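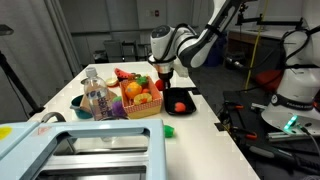

Section 3. Setting up the food table

This section explains how to lay out the Wekum play food on a table, how to do the first sorting game, and how to put everything back. Please read it to the end one time before you open the bags. The pieces of the Kitchen Corner (pot, small dish, bowl, toy oven) have their own leaflet, and here they are mentioned only where they stand on the same table.

The set is for children from 3 years. An adult should do the first set-up alone. Reserve 30 minutes for it. The second time is much quicker.

3.1 Before you start

You need:

- the play food, taken out of the bags
- the checked basket
- the black tray
- the bowl and the small dish
- a table with a smooth top, light in colour if you can choose
- a soft cloth, a little damp

The table should be 700 mm high or lower for standing children. A higher table is possible for adults and older pupils, but then the smaller children cannot look into the basket and they will pull it toward them.

Note: Some families use the Nassar play food together with ours. This is no problem for the games, but the Nassar pieces are a little bigger and the lid of our basket may not close over them.

Caution: Bags and ties are not toys. Put them in the garbage before the children come to the table.

3.2 Checking the pieces

1. Wipe the table with the cloth and let it dry.

2. Put all the food on the table, one piece beside the other. Do not make a heap.

3. Press each piece lightly between two fingers. A piece with a crack, a sharp edge or loose colour must go out of the set. Write to us and we replace it.

4. Check the halves. The lemon and the orange have cut sides, and on these sides the colour is thinner than on the skin. Do not rub there with a hard sponge.

5. Look at the leaves and stems. On the grapes and on the pepper a child will hold exactly at this place, so it has to sit firmly.

If you do not find a piece, look first inside the pot and in the opening of the toy oven. Most of the letters we receive about missing pieces end there.

3.3 Placing the tray and the basket

These two things make the middle of the table, and everything else is placed after them.

1. Put the tray near the front edge with its long side toward the child. Leave a hand's width free between the tray and the edge.

2. Open the lid of the basket and fold it up at the back. When it falls forward again, bend the fold once more, slowly, along the whole line.

3. Put the basket behind the tray or beside it. Behind the tray is better for one child. Beside the tray is better for two, as then their arms do not cross.

4. Keep 40 cm of free table on one side. The pieces which are waiting for their turn will lie here.

5. If your table top is held with clamps, or another thing is fixed at the edge, move the tray so that it is not directly in front of it. Sleeves get caught.

Note: The basket is not made for water. Wipe it with a dry cloth only.

Caution: Do not carry the basket by the lid. Take it with two hands at the sides, also when it is half empty.

3.4 Filling the basket

Fill it loosely. It should be possible to take out one piece and the others stay where they are. With a basket that is pressed full, the first orange brings half of the vegetables out with it, and small children find this so funny that the game is finished.

1. Start with the round pieces. The orange can go in the centre or at the left side, as you like.

2. Put the cut pieces in front of the round ones with the cut side up or toward the child.

3. Stand the green vegetables upright at the back or at the right. They may look out over the edge.

4. Do not put the watermelon inside. It takes too much room and it is heavier on one side. Lean it behind the basket, or stand it in the bowl with the red side to the front.

5. Keep the grapes flat on the table. In the basket they catch on the other pieces.

3.5 First game: red food in the tray

The first game uses one colour only. We recommend red, as the red pieces are easy to see on the black tray.

1. Take the red pieces out of the basket and lay them on the free part of the table. The watermelon does not take part in this game, even if a child says that it is red inside. You can agree with the child and leave it in its place.

2. Say the name of one piece and ask the child to put it in the tray. Wait. Many children pick it up, look at it for a long time and only then put it down.

3. When the first piece is in the tray, ask for the next one. It may lie close to the first piece, but not on top of it.

4. For older children, ask for an order: the small tomato at the left end, the larger one to the right of it. The basket stays behind the tray with the orange, the yellow and the green food inside, and the bowl with the watermelon stands to the right.
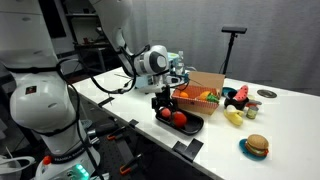
5. Let the child look at the tray and say what is in it. Then the pieces go back in the basket, and the child may choose the next colour.

Note: Orange pieces and red pieces are sometimes confused, most of all under a warm lamp. Do not correct it at once. Hold the two pieces side by side and let the child decide.

3.6 Second game: cooking and serving

For this game you add the pot and the small dish. The toy oven can stand at the front corner of the table, with its opening free.

1. Put the pot at the back, far enough from the basket that a hand can go between.

2. Put the small dish directly beside the bowl. It is good for one small piece only.

3. Ask the child to cook one meal for one person. The food goes from the basket to the pot, and later from the pot to the tray. The tray is now the plate.

4. Change the roles. The adult cooks and the child orders.

Caution: The pot and the toy oven are for play. Never put them on a real stove, and never put real food or hot water inside.

If the children drink during the game, use a bottle with a cap and stand it at the side, away from the basket. Open cups we do not recommend, for the reason given in 3.3.

3.7 Putting away

1. Take everything out of the pot, the bowl and the toy oven.

2. Wipe the food with the damp cloth. A drop of dish soap is allowed. Do not use bleach.

3. Let the pieces dry on a towel overnight. The pieces with a hollow inside need the longest time.

4. Place the heavy pieces in the box first, then the halves, then the leaves and stems on top.

5. Fold the lid of the basket down and store the basket standing, with nothing on it. The tray fits under it.

The box should not stand beside a heater or in a window. The colours become paler there, the yellow pieces before the others.

3.8 If something is not right

The basket leans to one side.
Take the food out and press the bottom flat from the inside with your palm.

The watermelon falls over in the bowl.
Turn it so that the rind sits on the bottom of the bowl and the point looks up. A folded napkin behind it helps.

The tray slides on the table.
The table or the underside of the tray is dusty. Wipe both. If it continues, lay a thin damp cloth under the tray.

The pieces smell after opening.
Leave them in a room with an open window until the smell is gone.

A piece is lost.
Single pieces can be ordered with the form on the last page. Write the name of the piece and the colour, please. "The round one" is not enough for us.

Section 3 revised 16 August 2023. Section 4 continues with the Jivisov market stall and its shelf.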